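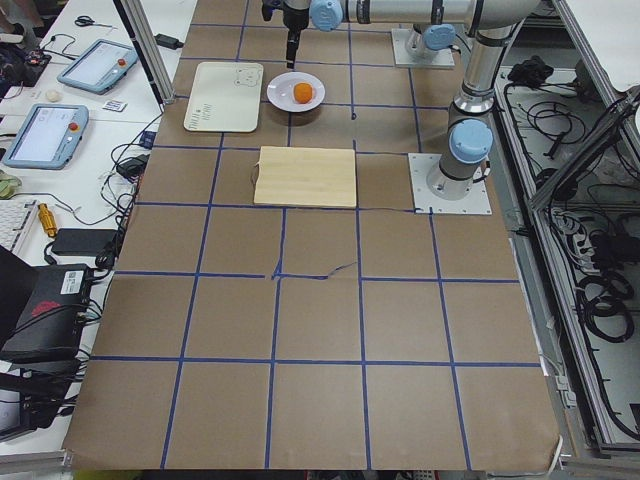
Bench 2 with taped grid, task objects and both pendants on the side desk.

Bench Rules for Two-Arm Tabletop Work: Frequently Asked Questions
Clurnden site. Revision 6, in force from March 19, 2018. Maintained by Bonifacio Marín.

Who do these rules apply to?
Anyone who powers up an arm, teaches a position or handles objects on the benches at Clurnden. Visitors from the Pukville site follow the same rules and sign the same sheet.

Does the bench need a risk assessment if the arms are rated for collaborative use?
Yes. The rating covers the arm. The assessment covers the application: the gripper, the objects, the mounting, the speed and the people nearby. A change to any of these reopens the assessment.

Where do the teach pendants go?
On the side desk, screens up, with the emergency stop buttons clear of cables, tools and paper. The operator must be able to reach either stop without leaning over the worktable. A pendant is never left on the grid.

Do I need two people for two arms?
One operator is enough if only one arm is enabled. If both are enabled, a second person stands at the desk and has no other duty.

What is the tape grid for?
Object placement. Each task sheet gives a start cell for every object. Positions are read from the grid by eye, so the lines have to be flat and complete.

A line of tape has lifted. Can I carry on?
Finish or abort the current cycle, stop the arm, then replace the whole line between its two nearest crossings. Do not press old tape back down. Note the change in the bench log, as runs before and after it are filed separately.

May cables cross the work surface?
Only if the task sheet allows it. A permitted cable is routed away from the start cells and checked for slack with the arm at full reach. All others go below table height on the shelf side.

Which objects are approved?
The kitchen set: plates, cutting boards, trays and whole fruit with the peel on. Glass and knives are not approved. Scissors used for tape stay on the desk.

How close may the gripper come to a plate?
The programmed clearance above the rim is 8 mm during travel. Contact is allowed only in a step marked as a grasp or a place. Approach speed inside the last 28 mm is limited in the program, and the limit may not be raised from the pendant.
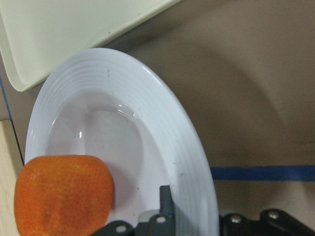 Wrist view of plate and fruit. The fruit overhangs the plate edge.

Is fruit lying partly over the rim a valid position?
It depends on the task sheet. For "fruit on plate" it is recorded as partial. Do not nudge the fruit by hand to improve the result – the record must match what the arm did.

What do I check on the gripper before a session?
Visible screws on the finger brackets, seated and not backed out. Finger faces, clean. Wrist camera view, unobstructed. If a screw turns under light finger pressure, tag the gripper and take it out of use.

How often are plates cleaned?
At the start of each session and after any run in which fruit skin has split. Specks and smudges that do not come off are noted on the object card.

Where did the clearance figures come from?
From the trial at Vallejo in August, which covered 1,072 placements. The report is held by Baltasar Urquijo.

Can I use the Fotov logging template instead of the bench log?
Yes, if the bench number, revision number and operator name are filled in. Incomplete entries are returned.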